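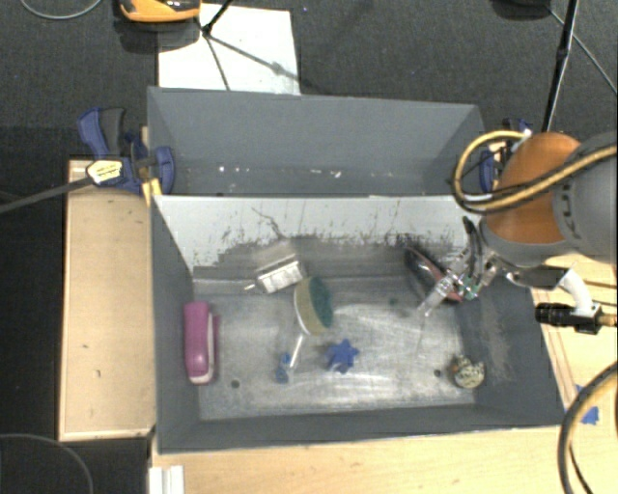
Near bin, gripper over the black and red one. Far side is where things are supposed to end up.

Thread: Teleop demos for bin to bin transfer, operators don't agree on how to pick

nudov_bench
Posted Tue 2 April

We are collecting demonstrations on a KUKA arm for a simple transfer task. Pick any object from the near compartment, lift it over the divider, release it in the far one. The operator drives with a handheld controller and a clutch button. Each object moved is saved as one episode.

I have 382 episodes so far from two operators, me and Seul-gi Son. The trained policy does fine on the sponge. On long thin items it comes down, stops a little above the floor, drifts sideways and closes on air. When I replay the demos I can see that I go straight down and close. Seul-gi comes in at an angle, pushes the item against the divider or a wall, then closes.

Should I throw out one style and keep the other? Or keep both and collect more?

zaster_lane
Keep one. If you mix two ways of doing the same thing with that little data you get something in between, and what's in between a straight drop and a push is what you describe. Pick the style with fewer failed grasps, write it down on one page, make both people follow it.

Hrvoje Dimitriou
I disagree with keeping one. The push against the divider is useful for thin items and pointless for a sponge. Why force the same approach on both? Tag the episodes by approach and look at which objects fail under which style before deleting anything.

Also, what does the policy see? If it is only the fixed camera then the arm covers a good part of the right side of the bin when it reaches in. In your picture the gripper is already over part of the black and red object. The operator standing next to the bin can lean over and look. The policy can't.

nudov_bench
Fixed camera plus joint positions. No wrist camera. We both stand at the table and yes, we both lean.

matic_r
That is your problem right there, more than the style. Operators should drive from the camera view on a monitor and nothing else. If they can't do the pick from the monitor, the policy has no chance from the same pixels. It is slow and annoying for the first day and then people get used to it.

zaster_lane
Driving from the monitor makes demos worse. People hesitate, they overshoot in depth, and you record all of that. I would sooner add a wrist camera and let them look wherever they want.

matic_r
Hesitation can be trimmed. Information the camera never had can't be put back.

Seul-gi Son
I'm the other operator. The reason I push is that I can't judge height over that floor. It looks like shiny metal with scuffs and glare in the middle, and on the thing with the white shaft and blue end I kept stopping high. Touching a wall first tells me where I am. I didn't know it was a problem for training.

I did 12 picks from the monitor this morning after reading this. Missed 9. All the misses were height.

Hrvoje Dimitriou
Thanks, that's the most useful post here. If a person misses on height from that view, the policy will too. Kill the glare before collecting more. A matte mat on the floor of the bin, or move the light.

nudov_bench
I'd rather not put a mat in. The bins on the real line are bare metal and I want the training data to look like that.

zimell_ops
Then move the light and add the wrist camera. We had the same argument at Zimell. We ended up at 667 episodes before anyone looked at where the depth errors were coming from, and most of that had to be redone.

Two other things. Are those two blue clamps all that's holding the bin? One good bump on the divider with the gripper and the bin shifts. Mark the corners on the table and check at the start of every session. And keep clutch presses out of the recorded actions. If the arm sits still while someone repositions their hand, the policy learns to sit still. "Stops a little above the floor" sounds a lot like that to me.

nudov_bench
I checked. Clutch pauses are in there. I clutch right before the final descent almost every time, so that's probably the stop. The sideways drift could still be the mix of styles.

zaster_lane
So one style, then.

Hrvoje Dimitriou
Or trim the pauses, retrain on the same episodes and see if the drift is still there. It costs you a night of compute.

nudov_bench
Trimming tonight. The wrist camera mount has to be printed and I have to find a cable run that stays clear of the hoses. Not deleting anything yet.

Seul-gi Son
Can we also agree on an order for the objects? I always take the sponge first and you always leave it for last.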